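Descaling a kettle properly, and what hard water does to one

Posted Sunday, April 19, 2026

The supply at my address in Ondutgate is hard. I moved here from a soft-water area and had not thought about limescale before. Within one winter the kettle had a grey-white crust over the base plate, flakes in the bottom of every mug, and a noise when heating that could be heard in the next room. I have since worked out a routine for it and am writing it down mostly for my own reference.

First, what the deposit is. Rain picks up carbon dioxide from the air and the soil, becomes slightly acidic, and dissolves chalk or limestone as it passes through the ground. The dissolved material is mainly calcium hydrogencarbonate, with some magnesium. It stays dissolved while the water is cold. When the water is heated, carbon dioxide is driven off and the calcium comes out of solution as calcium carbonate. The hottest surface collects the most of it, so in a kettle with a flat base the scale forms on the plate directly over the element.

This part of the hardness is called temporary hardness, as boiling removes it. Permanent hardness comes from sulphates and chlorides. Boiling leaves those dissolved, and for a kettle they matter much less.

Scale conducts heat poorly compared with steel. The effect on the electricity bill is smaller than people claim, at least with an immersed or underfloor element, where the heat has nowhere to go except into the water eventually. What changes is the temperature of the element itself, which runs hotter under a thick layer. The cut-out may then trip early. My previous kettle, a Mahrous with a concealed element, began switching off before it boiled, and I replaced it when cleaning would probably have fixed it.

The noise has a simple cause too. Small bubbles of steam form on the hot plate, rise into cooler water and collapse. A rough surface gives them more places to form. A kettle that has become noticeably louder or changed its note is worth looking into with a torch.

Now the acid. Anything mildly acidic will dissolve calcium carbonate, and the choice comes down to smell, price and what it does to the rest of the kettle.

Vinegar works. Ordinary distilled malt vinegar is 5 per cent acid or so and will clear a light deposit if left for an hour, diluted with the same volume of water. The drawback is the smell, which gets into the kitchen when heated and into the lid seal whether heated or not. I needed several boils before tea tasted normal.

Lemon juice works for the same reason as citric acid but is expensive for the strength, and leaves bits.

Citric acid powder is what I use. It is sold in tubs in the home-brewing section and in hardware shops, has almost no smell, and keeps for years if the lid is tight. It does clump in a damp cupboard. The lumps still dissolve.

Branded sachets are often citric acid, sometimes with another acid added. Read the back of the packet and compare the weight with the price of a plain tub. I tried a sachet from Tolovora and could see no difference in the result.

My method:

Fill the kettle to just above the scale line with cold water. Boil it, switch off at the wall and wait 2 minutes. Add the citric acid a little at a time, a level tablespoon to the litre. It fizzes, and if it all goes in at once into water that has just boiled it can foam up over the rim. Leave the lid open.

Leave it for 60 minutes. Do not keep reboiling. Strong citric acid held at a high temperature for a long time in very hard water can form calcium citrate, which is less soluble than you would want and settles as a white film. If this happens, pour everything away and start again with fresh acid in warm water.

Pour out, rinse, and look at the plate. Loose flakes can be moved with a soft brush. I do not use a scourer on stainless steel, as the scratches give the next layer something to hold on to. Then fill, boil and discard, once or twice.

The spout filter should be done separately. Mine pulls out with a plastic tab and sits in a cup of the same solution. The mesh is fine and blocks up sooner than one expects. A kettle that pours slowly or dribbles down the front usually has a blocked filter.

I do this every 9 weeks. Once it was a fixed interval, the job became much quicker, and there is never enough scale to need a second treatment. I let it slip last July when I was away and had to repeat it.

On prevention, emptying the kettle after use helps more than I had assumed. Water left standing evaporates and leaves what was in it behind. Boiling only what is needed helps for the obvious reason. The wire-mesh balls sold for dropping into kettles do collect some scale, but they then need descaling themselves, and mine rattled.

Filter jugs reduce temporary hardness by ion exchange, and tea made with the filtered water has less film on top. The cartridges wear out faster in hard areas than the printed life suggests. I gave up on mine on grounds of cost. Softened water from a domestic unit is another matter: the calcium is swapped for sodium, and the usual advice is to keep one unsoftened tap for drinking.

Bottled water is sometimes suggested for kettles. It makes little sense as a routine, and many mineral waters are as hard as the tap. If you do want to try it, look at the calcium and hydrogencarbonate figures on the label. The dry residue figure is also useful, as it gives the total solids left after evaporation. 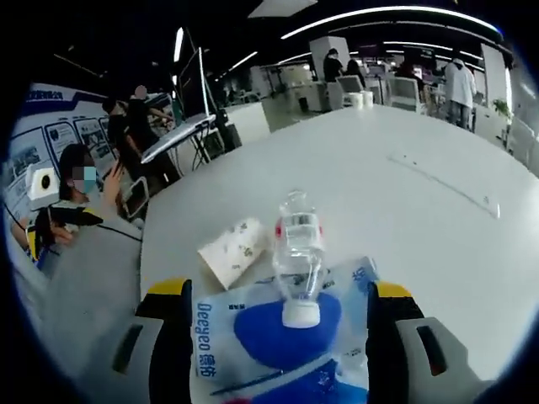

Clear plastic water bottle, cap end down.

I did try a week of low-mineral bottled water in a freshly cleaned kettle, out of curiosity. The plate stayed bright and the tea was darker and clearer, with no skin on it. The same tea made from the tap the following week had the skin back by the second mug. I preferred the first but not enough to carry water home for it.

Two remaining notes. Do not mix any acid descaler with bleach, including traces in the sink, as this releases chlorine gas. And keep citric acid off marble and limestone worktops, which are made of the same stuff as the scale and will be etched by a splash.

I have not yet dealt with the shower head. The one here is an Okport with rubber nozzles, and rubbing them with a thumb clears most of it for now.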